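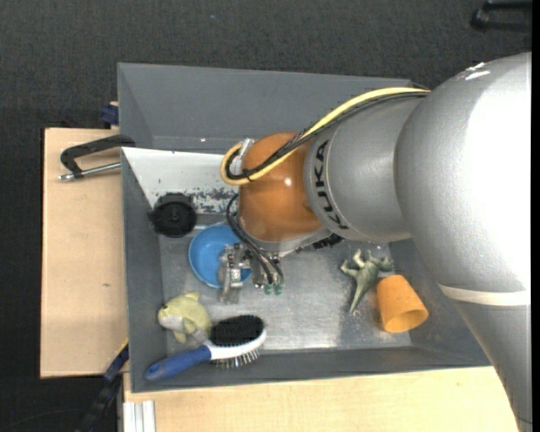
Gray bin, toys and household bits mixed together, charcoal carpet behind.

How do you sort a bin of mixed toys and household stuff without it filling right back up?

Posted by Mirjam Fuchs, 18/01/2021

Hello everyone, and thank you in advance to anybody patient enough to read all of this! I have been working my way through the house since the holidays and I'm stuck on what my family calls the gray bin. It's a plain rectangular one, open at the top, and it has become the place where small toys go to live alongside things from the kitchen and the hall drawer. There isn't even that much in it. That's what bothers me. The closets took me two weekends and I was cheerful the whole way through, and then I sit down with one little bin and can't decide about anything.

My trouble is that half of it is sort of both. There's a bowl in there, for instance. Is it a toy now? My younger one uses it for play soup, but I also want it back when we have people over. I've tried a sorting tray with sections (a Vukosano one, quite pretty, not cheap) and the sections were all the wrong size, so everything went back in the bin by supper.

We're moving to a smaller place in Ratbridge in February, so I would love to get this settled before the boxes come out. Do I sort first and then pack, or pack the bin as it is and sort at the other end? And do I need a lid? I've gone back and forth on the lid more than I'd like to admit.

Newest answers first

Answer from Rastogi

Hi Mirjam! Sort first, please, please sort first. I packed three "deal with it later" bins when we left Purkley and I was still stepping around them a year on, and by then I'd forgotten what was in them and bought some of it again.

What worked for me was tipping the whole thing out on an old bath towel, so that nothing rolls under the couch, and then only making two piles to begin with: things a child would come looking for, and everything else. Don't stop to think about where any of it will live. If you catch yourself holding something for a long while, it goes in the second pile. Then put the first pile straight back in the bin and carry the second pile through the house, dropping things off as you go. I find I'm much quicker when I'm on my feet.

For the bowl, I'd take it back for the kitchen and hand over something you don't mind losing, an old plastic one or a clean margarine tub. Mine grumbled for a day and then the tub was the soup bowl and that was that.

About the lid, I would leave it off for everyday use. Little kids won't lift a lid to put a thing away, they'll set it on top, and then you've got a pile on a lid. For the move itself you can stretch some wrap over the top or tuck a pillowcase around the whole bin and tie it. Wrap anything breakable in dish towels, you'll be packing those anyway.

Oh, and keep that bin for the car if you have room! It's lovely to have the toys right there on the first night when everything else is buried.

Answer from a guest

just donate it. if they havent asked for it in a month they dont want it

Answer from Purkley Gran

I'd be a bit gentler than the guest, dear, though there's something in it. With my grandchildren I put away half the small toys in a shoebox on a high shelf and swap them over when they get bored, and it's like a birthday every time. That way the bin never gets so full that they have to dig. You do have to remember the shoebox is up there, which I haven't always!

I'd also put one small basket by the kitchen door for the odds and ends, the clothespins and string and so on. Half of what ends up with the toys in my house got there when somebody was clearing the table in a hurry and wanted somewhere to put it. Good luck with the move, and do let us know how the tray gets on in the new place. It might be just right for a desk drawer.

We use cookies to remember your settings and to help us improve the site. By continuing to browse you agree to our use of cookies. Accept | Manage preferences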